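Why Does Red Cloth Stay Red?
A colour explainer for curious kids, by Ilari Valtonen 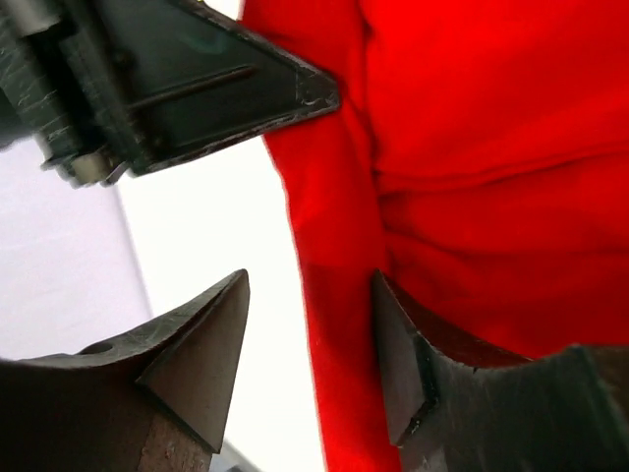 Where the colour comes from

I love red fabric. Red mittens, red curtains, red anything! When I was little I thought cloth just grew that way, but most of it starts out a creamy white or a dull beige. The colour gets added later with something called dye.

Dye is different from paint. Paint sits on top of things like a coat – that's why old painted metal can get scratched and scuffed until a paler grey peeks through. Dye soaks right in and grabs hold of the tiny threads, called fibres.

Who worked out red?

People did, a very long time ago! One old favourite is a plant called madder. Its roots make a lovely warm red. You dig them up, dry them, chop them and let them sit in warm water with the cloth (my whole kitchen in Rustalville smelled like a garden bed the January I tried it).

But won't it wash out?

Some of it might. Dyers add a helper called a mordant, which works a bit like glue between the dye and the fibre. Even so, a new red sock can turn a whole load of washing pink. Ask me how I know.

Try it at home

Grab a grown-up, an old white hanky and 2 beets.

Chop the beets and simmer them in a pot of water for 55 minutes. That's the grown-up's job. Let it cool, strain out the chunks and drop in your hanky. Leave it overnight, then rinse it in the sink.

Mine came out a sort of raspberry colour and faded after a few washes. Beet juice isn't a very strong dye, so keep yours out of the sun – and please don't wear your favourite shirt while you're stirring!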